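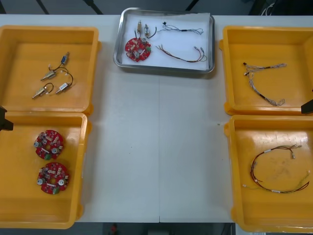
Chrysanthi Moschos would start with the paper. Put a clean white sheet in the tray before any part goes into it, she told me, and change it when it gets marked, and half the arguments at a kitting table go away.

She has run the kitting bench at Tamuno for nine years. Kitting is the job of pulling the parts for a small build and laying them out together, so that whoever assembles the unit doesn't have to go looking. At Tamuno that means a steel tray with a sample set in it and yellow bins set out on the table around it. The sample set has a round red board, two solenoids, and two wire harnesses.

"The tray is the answer key," she said. "If you want to know what belongs in a kit, you look at the tray. You don't ask me and you don't ask the person next to you."

I visited the shop in Jarkilthorpe on March 6, 2025. Severyn Kovalchuk, who shares the bench with her, was on the early shift and joined us for part of the conversation.

Kovalchuk came from Surkov, where kits were packed in bags and nobody opened them until assembly. He liked the bags at first. "They stack, they're cheap, you can write on them," he said. "But you can't see a bent pin through a bag with a label on it."

Most of the trouble, both of them agreed, comes from wire. Solenoids arrive with their leads attached, and a bin of them will knot up if they are poured in. Moschos has people place them by hand and keep the numbers in each bin low.

"I had a new hire tip in a full carton," she said. "We spent until lunch getting them apart. Two of the leads had pulled at the body and we scrapped those."

The harnesses are worse. The red and black one has a natural curl from the spool, and she lets it lie the way it wants to. The gray and white braided one can be laid out longer. She doesn't allow rubber bands on either.

The order they were working on that week was for Grumel, 190 kits, with a second run planned for July. Kovalchuk keeps the tally in a paper notebook. The job number, 3627, was written at the top of the page, and under it the count so far, which was 123.

I asked why they don't use deeper bins, which would need refilling less often. Kovalchuk said they tried it for a month. People reached in without looking, and parts at the bottom stayed there from one job to the next.

"Shallow is slower to fill and faster to check," he said. "We check more than we fill."

Moschos is less attached to the color. The yellow bins were what the supplier had. She has since decided she likes them, mainly for the black wires.

"On a gray bin I miss things," she said. "I'm fifty-eight. I want to see the wire."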